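Unit 4: Measuring affiliation and attendance

Affiliation is what a respondent states. Attendance is what a respondent does. Record them in separate columns.
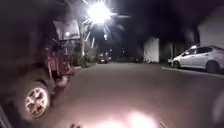 4.1 The Flernilberg survey

Of 87 households approached, 60 replied. In 31, at least one adult reported no affiliation.

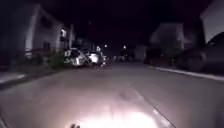 Non-response is coded 9, never "none". Households were listed street by street; where houses face a larger building across the road, list the two sides separately.
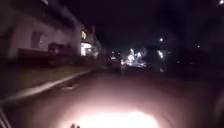
Can one adult answer for the household? Only on household size. Belief items need a reply from each adult.

Contact: Reijo Nieminen | Back to top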